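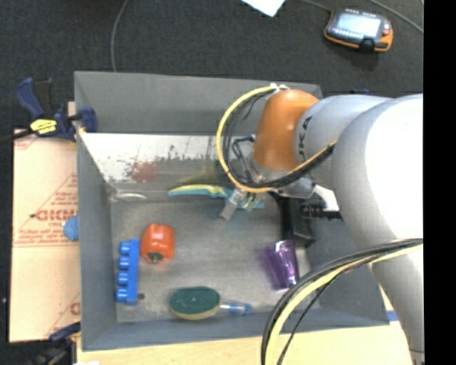 Gray bin, gray arm, one orange joint.

My October reading pile

So I said I'd slow down this month and then I read until 2 in the morning three nights running, which tells you how well that went.

First up was Collard, the big one everybody at my library has been waiting for. It's 378 pages and I was sure I'd give up by page 50, mostly because the opening is a very long funeral with a great many cousins. Stick with it! Once the youngest sister drives off with the ashes in the back seat, the whole thing wakes up. I laughed out loud at the motel chapter and then had to put it down for a bit after the phone call (you'll know the one). My only gripe is the epilogue. I didn't need to see everyone 10 years later with nice kitchens.

Next I went back to Dede Ayaaba. I'd read her short stories ages ago and loved them, but Mandari is her first novel and I was nervous. It's set in a river town over one rainy season, and it's mainly two women who used to be best friends and now run shops across the street from each other. Very little happens. Somebody paints a sign. Somebody's son comes home and won't say why. I could have stayed there for another 2000 pages – the talk is that good. There's a bit where they argue over a borrowed cooking pot and they're really arguing over a whole marriage, and I read it twice.

Bukudon was the miss of the month for me. It's a mystery on an island, a storm, a locked boathouse, all my favorite things, and I still guessed who did it before the second body. The detective eats constantly, though, and I came away wanting fried fish. My sister adored it, so maybe ignore me.

I'm halfway through Paredes right now. It's a slim one, all letters between a father and a daughter, and so far he's the only one writing. I keep flipping ahead to see if she answers and then making myself stop.

After that I've got nothing lined up except a cookbook and an overdue notice. If you've read anything good with a grumpy narrator, leave it in the comments, please – no ghosts, I live alone and the stairs creak.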